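3.2 Comparing the two head cameras

We'd planned to settle the camera question on a Monday and be done with it, which was optimistic. Our first unit, the Zirndale, has a wide view and keeps the forearms in sight nearly all the time, and I liked it straight away. The Mösli is narrower but copes better with glare – or so we thought until we took both to the gym in Irninwood, where the windows are enormous and every console is glossy black plastic. I picked console wiping as the test task because the hands stay close together and the cloth never keeps its shape for long, so the hand tracker in the controller has to work for its living. We cut the recordings into 29 clips and fed them all through the same tracker, with the settings left alone.
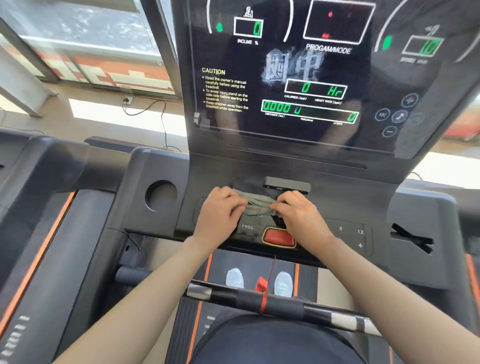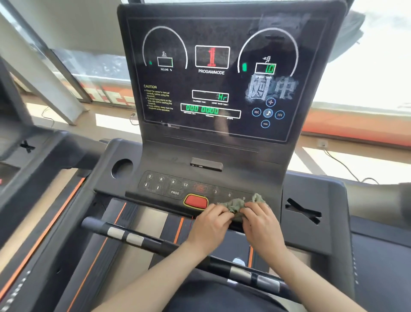

Figure 2. Wiping a treadmill console with a crumpled cloth, seen from head height.

Urs Wyss read an early draft and objected that a tracker which loses the fingertips inside a cloth tells us very little about the camera, and that we ought to score the wrists separately. Fair enough! We went back and did that for all 659 labelled frames, and the gap between the two cameras shrank quite a bit. I'd still take the Zirndale for the Prinoston arm trials, mostly for the wider view – the fingertip scores are in Section 3.3, next to the wrist ones.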